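Interfaces for people under pressure
Clullberg Design Forum - Opinion
16/04/2020

The public sector continues to judge its digital interfaces by how they look in a presentation. A more useful measure is how they behave when the person using them is tired, hurried or frightened.

Our review of the Plurnesano booking service covered 655 completed sessions. In 97 of them the user pressed a button that did something other than what its label suggested. The labels had been approved twice, and each was correct in a narrow sense. They had never been read by anyone in a hurry. 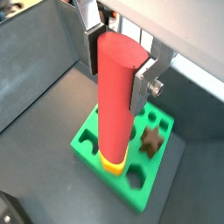
A red cylinder held upright above a green shape-sorter board.

The usual response to such findings is to add a confirmation message. We consider this a mistake. A second question, put to someone who has misread the first, is generally answered without being read at all. Siddiqui removed its confirmation screens last September and replaced them with a plain undo option - a modest change, and in our view the right one.

Clistov is now preparing its own guidance for service teams. We would urge it to require testing under time limits, and to publish the errors recorded as well as the completion rates.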